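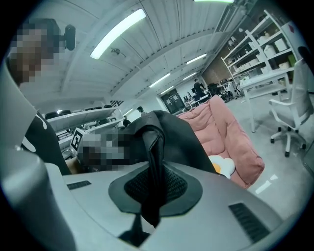
Figure 3. View from the tool camera during a trial, with the lounge chair and the egg cushion ahead of the operator.

Filed under: Robotics / Equipment evaluation

4. Use of the kit in the open room

4.1 Setting and equipment

The bench tests in Section 3 were all done on a clear table with the tool close to its charging stand. The supplier, Ellstead, sells the Sugawara kit for work away from a table, and its brochure talks mostly about homes and offices. We therefore repeated the recording part of the evaluation in the large room at our Wumunthorpe site, where other people were using the desks and workbenches at the same time. The trials were run in April and the data sheets were closed off in June 2021.

The kit as supplied consists of the hand-held tool, a head-worn camera, a set of printed marker cubes, a carry case and the recording software. The tool has a curved grey plastic housing with vents let into it, and a camera that looks forward over the top of the housing. The marker cubes go on the ends of the side arms. Their job is to let the head camera work out where each side of the tool is, so the two recordings can be lined up afterwards. No robot is needed at this stage. The operator does the task by hand, and the recording is meant to be used later to train an arm.

We bought the kit at list price. Ellstead gave us no discount and saw none of the results before they were written up.

4.2 Procedure

Each operator was given the printed quick-start sheet and 15 minutes with the tool before the first take. No other instruction was offered. Operators then worked through a set of everyday handling tasks with soft goods at and near a padded lounge chair. Soft goods were chosen on purpose. They fold and slump, they can get between the camera and whatever is being handled, and they are the things our partners at Endstead most often ask about.

Furniture was left where it stood. Other people in the room were asked to carry on with what they were doing, so many of the takes have somebody at a desk or walking past. We think this is closer to how a buyer would use the kit than a cleared floor would be.

A take was stopped if the software reported that it had lost either camera. Takes were also stopped if the operator asked, or if the strap on the head camera slipped. All takes were kept, including the stopped ones, and sorted later.

4.3 What the tool camera records

Two views from the tool camera are given here (Figures 3 and 4). The lens is very wide. In Figure 3 it takes in the ceiling lights and the back of the room as well as the grey housing of the tool along the bottom. The operator is in shot too, on the left. The beams in the ceiling are strongly curved, and anyone planning to measure from these recordings will need to run the calibration routine first. The routine is described on page one of the manual and worked on our first attempt.

The wide view is useful when the tool is being carried from one spot to another, as there is nearly always something fixed to track against. It is less useful close in. Black fabric over the middle of the tool takes up a good part of the picture in both figures, and with dark material that near the lens the software tended to raise its exposure warning. The warning appears as a small amber box on the laptop and is easy to miss. A sound would help. We raised this with Ellstead, who replied that one is planned. 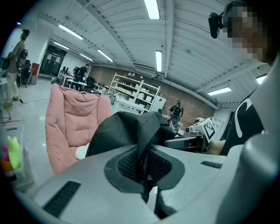

Figure 4. Tool camera view from a different moment, with the operator at upper right wearing the head-worn camera. Workbenches and shelving are visible at the back of the room.

Faces in the figures have been blurred. The recording software does not do this, and buyers who intend to share recordings should allow time for it. In a busy room it took us longer than the recording itself. The operator's own face comes into the tool camera view whenever the tool is held low and tilted back, so the blurring has to be done even if the operator is alone. We would like to see it added as an export option.

4.4 What the head camera records

The head camera clips to a band and sits near the temple. Its view is easier for a person to follow than the tool view, and we used it for nearly all of the manual sorting. Figure 5 is typical of a take with the tool held out in front of the body in both hands. The side arms are spread and the marker cubes at their ends face the camera.
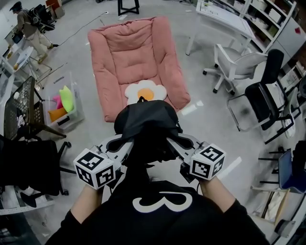 Figure 5. Head camera view. The operator holds the tool in both hands in front of the lounge chair, with a marker cube at the end of each side arm.

A cube has a printed pattern on several faces, so the tool can be turned a fair way before the software loses it. Trouble came mostly from hands. Operators with large hands tended to grip near the cubes, and a thumb over the corner of a pattern is enough to drop the reading on that side. The quick-start sheet has a drawing of the correct hold, but it is small and half of our operators said they had not looked at it.

The cable was the other common complaint. It hangs from the right side of the tool in ordinary use, and operators working low to the seat of the chair said they were aware of it the whole time. A clip or a short sleeve along the arm would fix this. We used a hook-and-loop strap for the last few takes and had no more comments.

4.5 Results of the recording trials

We recorded 87 takes with 12 operators. Nine takes were unusable. Most of those failed through lost markers on one side, and the rest were stopped when the head band slipped. No take was lost to a software crash, and the files from the two cameras lined up in every usable take we checked.

Operators rated the tool as easy to understand and tiring to hold. The weight itself drew few remarks. The problem is that both arms are kept forward for the length of a take, and shorter operators felt it in the shoulders first. We would suggest short takes with a rest between them, and a chair nearby.

Cleaning the tool between operators was simple. The housing wipes down well, although lint collects in the vents after work with fabric and has to be picked out with tweezers.

On these results the kit does what the brochure says it does in an ordinary working room, with the reservations already given about the cable, the exposure warning and the time needed for blurring. Whether the recordings are good enough to train an arm on the same tasks is a separate matter and is taken up in Section 5.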